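The Coat That Comes Back

Keabetswe Molefe keeps her repair tickets in a shoe box under the counter. The oldest one still in there is for a torn pocket on a ski jacket, and the owner has been back with it three times.

Her shop, Guthrie, takes in padded clothing and nothing else. Last winter 400 pieces came through the door, most of them between the first cold week and the end of January. Ripped cuffs are the most common job, followed by zippers. A cuff costs $18 to rebind.

Padded jackets used to be thrown away when they split. The filling got out, the shell fabric was thin, and regular tailors didn't want the work. Molefe learned on her own coats, then spent two years at Pirnirside, a factory that made sleeping bags until it closed in May 2014.

"The stitching isn't hard," she says. "Keeping the fill where it belongs while you stitch is hard."

She works with synthetic fill when she can. Down takes longer, and she charges more for it. A full new lining runs $149, and she tells people so before they take the coat off the hanger. Some of them go home and think about it – a few never come back.

Đức Đàm did come back. He drives a delivery route out of Mallier and wears the same quilted coat from October on. Guthrie has replaced both of its sleeves, a year apart, in two shades of blue that don't quite match. He says customers on his route recognize him by it.

Molefe plans to teach an evening class in the spring. There are eight places, and students bring their own coats. 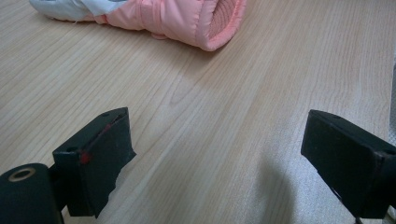
Can a small tear in a padded jacket be fixed at home?

A tear shorter than an inch can be closed with a fine needle and polyester thread, as long as the fill is tucked back in first. Longer ones need a patch.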